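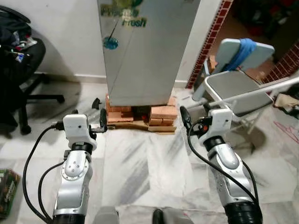 Two silver-and-white arms, each with a black two-finger gripper.

Teltora: a word list of quilt block names

Last updated November 12, 2022

Teltora is a collection of names that people use for quilt blocks, with notes on where each name was heard and what other names the same block goes by. It started as a list taped inside a sewing box in Stitville and it got out of hand in the best possible way. If you have ever argued with an aunt over whether a block is a Churn Dash or a Monkey Wrench, you will feel at home in these files!

The current release holds 2,277 entries. Of those, 1,655 have a place attached. The rest came from undated clippings, handwritten labels, or people who simply couldn't remember where they picked the name up, and we kept them anyway. A name without a place is still a name.

What's in the download

names.csv – the main table, one row per name as reported
blocks.csv – one row per block design, with a short text drawing you can read in any editor

The 2 files join on block_id. Start with names.csv if you like words and with blocks.csv if you like shapes.

Columns in names.csv

There are 9:

name_id – a plain number, never reused
name – spelled the way the person spelled it
block_id – the design the name belongs to
place – town or county, blank if unknown
state – two-letter code, blank if unknown
decade – when the name was in use, if the source says so
source_type – spoken, letter, label, clipping, or pattern sheet
source_note – free text, often the best part of the row
sure – yes, no, or mixed

Please do read source_note. That's where you find out that one family called Flying Geese "the arrows" for years, or that a block was renamed after a neighbor's barn fell down. We went back and forth on trimming these notes and decided to leave them long.

How the names were gathered

Most rows come from the Nakamura scrapbooks, a run of albums full of fabric scraps, letters, and labels, now kept on a shelf at the Stitville library. Every name in the albums was typed in by hand and then checked against the page by a second person. The spoken names come from open sewing days, where we set out sample blocks and asked people what they would call them. No hints! Answers went down word for word, including "the ugly one," which has its own name_id.

Personal names have been taken out of the notes. Where a block was named for a living person, the note says "named for a relative" or similar.

Matching names to blocks

This was the hard part, and also the most fun. The same name gets used for completely different designs. Bear's Paw is pretty steady, but anything with "star" in it is a swamp. When a source had a drawing or a scrap of cloth, we matched from that. When it only had words, we matched as well as we could and set sure to no. Use mixed rows with care: those are cases where the checkers disagreed and both had a decent argument.

We treat a block as the same design if only the colors change. Turned on its point, it's still the same block. If the number of patches changes, it gets a new block_id. You may disagree, and the text drawings should make it easy to regroup things your own way.

Known problems

Coverage leans heavily toward the places where the scrapbook letters came from, so please don't read a blank spot on your map as a place without quilters. Decade is missing a lot. Spellings are left alone, which means Drunkard's Path turns up with the apostrophe in every spot you can think of and a few you can't. A handful of notes have line breaks inside them, properly quoted, but some spreadsheet programs still choke. Ivar, the small cleanup script that ships with the files, will flatten them for you:

python ivar.py names.csv names_flat.csv

It also lowercases names if you add --lower. It does not touch the originals.

Using the data

Free for any use, including classes, books, and guild newsletters. Please credit it as "Teltora quilt block names, Stitville" and mention the release date, as entries do get moved between blocks when someone sends us a better drawing.

Sending in names

Yes, please! Write the name exactly as you say it, tell us the place if you know it, and add a sketch. Pencil on graph paper is perfect. If your block already has a dozen names in the table, send yours anyway – those are the rows we like most. New entries go into a holding file until they have been matched, and then into the next release.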